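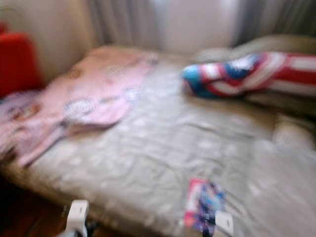
Astcombe Manipulation Group, bench notes

April, gone four. Ilska fingers on both arms, the Hevance pair waiting their turn. Same job for each: shift the pillow, then the tube. I've wanted to try these side by side for ages!

The Ilska pads are lovely on cotton. Light squeeze, no slipping in my first runs, and I could drop the grip force to 2 on the dial (it goes to 100, so there's masses in hand).
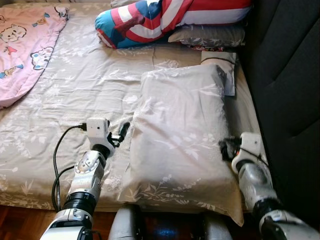
Both arms at the white pillow.

Wrist camera next. Exposure is fiddly with sun on the parquet, so I've locked it at 3,000 for now and will redo it with Hevance on.

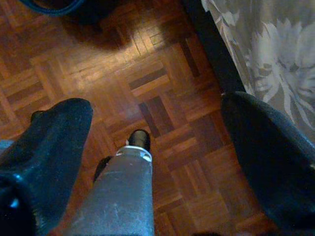
Anselmo Aguirre thinks the lock is a mistake and wants auto exposure for one full round before we compare anything. Fair enough, adding it. Still to do: cable ties, Pan controller update.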